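Notebook – perception/tooling, upstairs bench
April, started 9:12 am

Picking up from the pose jitter mess. Summary of where I left it: the replay tool shows the gripper trajectory hopping sideways whenever the tag-based pose and the visual-inertial pose disagree, and the filter resolves the disagreement the way a committee would, by going somewhere neither of them suggested.

Plan for today is to stop tuning covariances by feel and find out which source is lying.

9:40
Re-ran the Sandstead set through Vulex with the tag branch switched off. Trajectory is smooth. Also wrong, but smoothly wrong, drifting toward the stairs. With VIO off and tags only: jagged, no drift, and gaps wherever the tag goes out of view. So both inputs behave the way the textbook says and the fusion step is ours. Fine.

Side note, Vulex still writes its config dump AFTER the run instead of before, so when it crashes you get no record of what crashed. I have now complained about this in three notebooks. It is a four-line change. I own the file it is in.

10:25
Looked at timestamps. Tag detections are stamped when the detector finishes, not when the frame was exposed. Detector time depends on how cluttered the image is. So a busy view gives a late stamp, a late stamp gives an old pose pretending to be a new one, and the filter sees the hand teleport backward. Explains why the jitter is bad looking across the room and nearly absent looking at a blank wall. Everyone (me) had been putting that down to lighting.

Measured delay between exposure and stamp on the Sandstead set:
blank wall: 9 ms
open room: 24 ms
worst case: 70 ms

At normal hand speed 70 ms is a lot of centimeters.

10:50
Fix attempt 1: carry the exposure time through the detector. The message type has a field for it. The field has been filled with zero since whenever the message type was written. Filled it in. Filter now rejects every tag detection as "from the past," which is technically correct, they are from the past, all measurements are.

11:15
Fix attempt 2: keep a short history in the filter, so a late measurement gets applied at its own time and then everything after it is replayed forward. Kang already has a ring buffer for this, used by the planner for something else. Borrowed it. Default length is 12 states. At IMU rate that covers less time than it takes to read this sentence. Made it configurable, set it by duration instead of count, wrote a test, test passed the first time, got suspicious, found the test was comparing the buffer to itself. Rewrote the test. Failed. Good. Off by one at the wraparound, fixed, passes now.

12:05 pm
Sandstead set with both branches on: hops gone in the open-room segments. Residuals on the tag branch look like noise now. Before they looked like a comb.

One stretch near the end still kicks. Looked at it frame by frame and it's a different problem. The tag is turned nearly edge-on and the detector picks the wrong one of the two possible orientations. Old familiar ambiguity. We had a check for it in the old pipeline – compare the two reprojection errors and throw the detection out if they're too close – and it got lost when things moved over to Eltar. Found it in the old repo, commented out, with the comment "re-enable later." Later is today.

Lunch. Back 1:10.

1:20
Ported the ambiguity check. Threshold is a guess copied from the old code, where it was also a guess. To do it properly I need recordings with the tag deliberately swept through bad angles, with two grippers in view of each other, since relative pose between the hands is what the downstream people care about and it is where a flipped tag hurts most. One flipped tag and the planner believes the left hand is reaching from inside the desk.

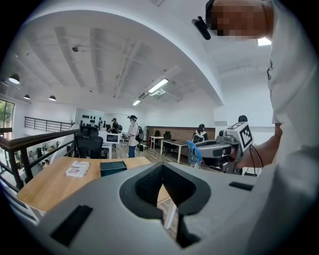 2:30
Two-gripper recordings pulled into the replay tool. Each gripper gets its own VIO track, and the relative pose comes from the tag on the other one whenever it's visible. Things to write down before I forget:

– With the check off, flips show up as spikes in relative yaw and you can find them by eye from across the room. With it on, most of them go away. A few survive at the old threshold.

– Tightening the threshold kills the survivors and also a pile of perfectly good detections. Coverage drops in the segments where the hands face each other at a slant, which happens to be how people hold things.

– Better idea: when the two candidate orientations are close, don't throw the detection out, let the filter's prediction choose. The prediction is decent over short gaps. Only reject if the prediction can't tell them apart either.

– Corollary: this only works if the stamps are right. Had I done the flip fix first, before the timing fix, it would have chosen wrong with great confidence. Got the order right by luck, claiming it as method.

3:15
Implemented candidate selection by prediction. Took longer to thread the second candidate through the Eltar message than to write the logic. The detector computes both, keeps one, and frees the other with what I can only describe as enthusiasm.

Ran it on the two-gripper recordings. No yaw spikes left that I can find. Coverage is back to where it was with the check off. One segment starts flipped and STAYS flipped: bad initialization, the prediction is wrong so it keeps picking the wrong candidate and agreeing with itself. Needs a rule at startup: don't accept an ambiguous detection until at least one unambiguous one has come in. Added. Segment now starts late, but starts right side up.

4:05
Checked that none of this broke the single-gripper path. It had. The history buffer was being sized from the number of tag sources, and with no second gripper that number is zero, and a buffer of length zero has views about indexing. Clamped it. Added that case to the tests too, next to the one that used to compare itself to itself, which I kept the name of as a warning.

Full regression over all the stored sets running now on the big machine. Should be done before I leave, assuming the fan holds.

Open items
– Replay tool should plot stamp delay by default. I'd have found this in a morning instead of whatever last month was.
– Exposure time is start-of-exposure, should be mid. Small, but it varies with lighting, and I was rude about the lighting theory so I'd better check it.
– Ambiguity threshold is still a guess. Less depends on it now. Sweep it anyway.
– Kang's buffer is now used by two things with different ideas of how long it should be. Either split it or write down who wins.
– Old data: every set processed before today has late tag stamps. Raw frames are all there, so reprocessing is possible, just slow. Ask downstream which sets they need first, before they discover it and ask me.
– Vulex config dump. Four lines.

5:20
Regression finished. All green except one set that fails to load, and it failed to load yesterday as well. Did the config dump. It was six lines.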